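Robot teaching by demonstration

Robot teaching by demonstration is a way of giving a robot a task by performing the task through the robot or in front of it, so that its movements do not have to be written out as code. The person who performs the task is called the demonstrator or the operator. One complete performance, from the starting position to the finish, is called a demonstration or an episode. The method is also known as programming by demonstration, learning from demonstration and imitation learning, though the last term usually refers to the training step that follows.

Methods

In hand guiding, also called kinesthetic teaching, the operator takes hold of the arm and moves it through the task while the joints are held in a compliant mode. The controller records joint angles and, on some arms, forces at the wrist. Hand guiding needs little equipment and is quick to learn. Its main drawback is that the operator's hands and body get in the way of the cameras, and moving two arms at once is hard for one person.

In teleoperation the operator stands or sits apart from the robot and controls it through another device. Common devices are a joystick, a six-axis mouse, a virtual reality controller and a leader arm. A leader arm is a smaller or lighter copy of the working arm – the follower – which repeats the leader's joint positions with a short delay. Leader arms are often preferred for kitchen and assembly tasks, as the operator can feel where the joints reach their limits.

A third group of methods uses a hand-held tool with the same fingers as the robot's gripper. The robot is absent while the recording is made, and the path of the tool is worked out afterward from its camera.

Recording

A demonstration normally stores camera video, joint positions, gripper opening and a time stamp for every reading. Clocks on the different devices must agree, or the recorded action will not match the recorded view. Many groups also store a short written instruction with each episode, such as "open the door" or "put the bowl on the rack."

The number of demonstrations needed varies with the task. The Stirkico collection, assembled at a workshop in Predton, holds 4,000 episodes of household tasks. The earlier Hollis set has 108 episodes, all of a single drawer being opened and closed, and is still used for checking new recording software. Shona Kingi, who wrote the operator guide for Stirkico, divided its tasks into 11 groups according to the kind of contact involved: pressing, turning, pulling, wiping and so on. 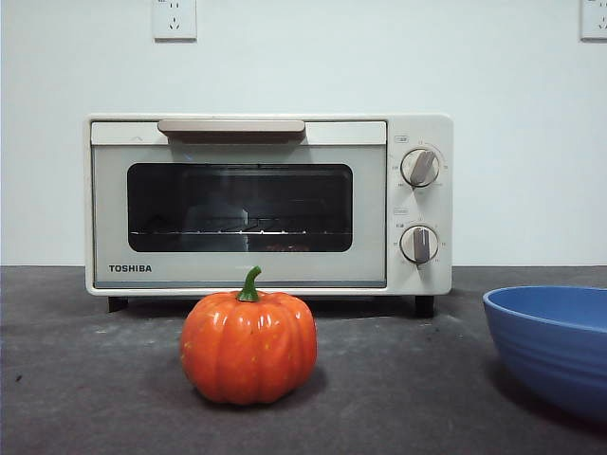
Appliances are widely used as subjects for demonstration because their moving parts are stiff enough to repeat well and are built for human hands. A toaster oven with a door handle running across the top and two round dials one above the other calls for both pulling and turning. An object standing in front of the door, like the small orange pumpkin here, matters to the operator in planning a path to the handle, and it also has to be considered before the door is lowered. Guides differ on whether such an object should be moved first as part of the same episode or recorded as a separate task.

Quality of demonstrations

Operators differ in speed and habit. Long pauses are a known problem, as a trained policy may copy them and stop in the same place. The Skarkgate guidelines, revised in August, ask each new operator to complete 9 practice episodes before any are kept. Failed attempts are marked and stored separately. Episodes in which the operator makes a small error and corrects it are usually kept, and some groups ask for them on purpose.

See also

Teleoperation
Leader and follower arms
Teach pendant
Behavior cloning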